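Ertuğrul Aydoğan has been teaching robots to empty a dishwasher since March, and he would like it known that his own kitchen sink is full.

He coaches the after-school robotics club at Gavley, seven students and one arm, which the club named Kahraman. "It means hero," he says. "We named it before we'd seen it work."

The project for the Liston competition sounds simple: take the mugs out of the rack, put them on a shelf, break as few as possible. "Plates we could do in a month," he says. "Then somebody brought in mugs from home and we found out that every family in town buys a different handle."

The students drive the arm by hand, over and over, and the software learns from the runs. They have 37 good ones so far. Aydoğan had hoped for 3000 - he says this number quietly - but he also has to let people go home for dinner.

Is it frustrating? "For me, yes. The kids argue for an hour about which way to turn the wrist, and they're happy." Arguments get settled by a vote, and then, usually, by the mug.

He won't guess how they'll place. Last year's entry sorted socks and came sixth out of six. "We had a very good poster," he says.

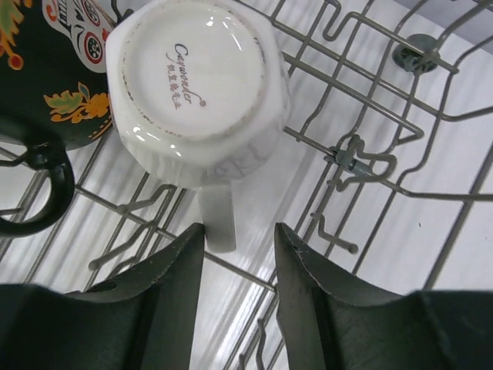 Anitha Chettiar wrote in after reading a draft to say that the poster was hers, and that the socks were harder than the mugs.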